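October, after supper

Wrapped books, day two. I can't believe how much fun I'm having with this!

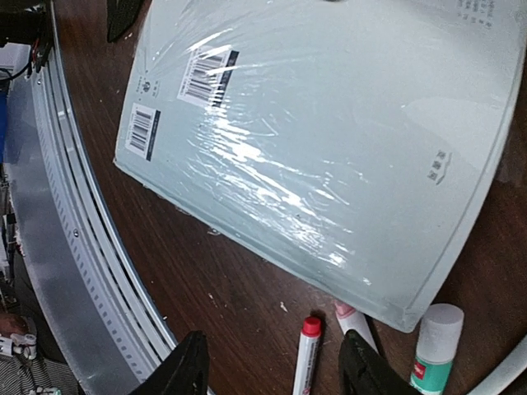
Why would a person keep a book in its plastic for years? To save it for some better day, in my case, and the better day kept moving down the calendar until I had a whole shelf of things I owned and had never read.

So this is the month I open them. The pale blue-gray one was still sealed tight tonight, all shiny wrinkles under the light, with two barcode stickers on it and one corner bent soft. I used to mind a bent corner so much. I would have sent it back, once! Now I think it looks friendly, and it looked so good on the dark brown wood that I left it lying crooked there while I made tea.

Ute Wiegand called while the kettle was on. She got me started on all this – she opened every wrapped thing in her house last winter and gave away half of it to the Wulton library sale. Her advice is to slit the plastic along the back edge with a fingernail, never a knife, and to do one a night so it stays a treat. I told her one a night is torture. She said good.

Yesterday's was the Lenz book of garden walls, 241 pages, and I was up until way past eleven with it. There is a chapter on moss that I could have read twice (I did read it twice). I put a slip of paper at page 200 where the walls turn into terraces, because I want to show Ute that drawing of the steps when she comes.

The shelf itself is looking so much better. I moved the cookbooks down a level, dusted behind the Sonetti scores, and found my old library card in the gap, number ending in 907, plus a grocery list in Mom's handwriting. Butter, thread, lemons. I tucked it into the front of the Lenz book, where I'll run across it again.

Things to do tomorrow: find the box for the plastic, ask at Fudness if they still take clean film, move the lamp closer to the green chair. The lamp cord might not reach. If it doesn't, the chair can go to the lamp, and the rug will have to come along with it.

I have 22 still to open after this one. I wrote the list on the back of an envelope and taped it inside the cupboard door, and I get to cross off the first line now – what a good feeling that is, with a fat red pencil.

Tea's ready. Going in with the fingernail!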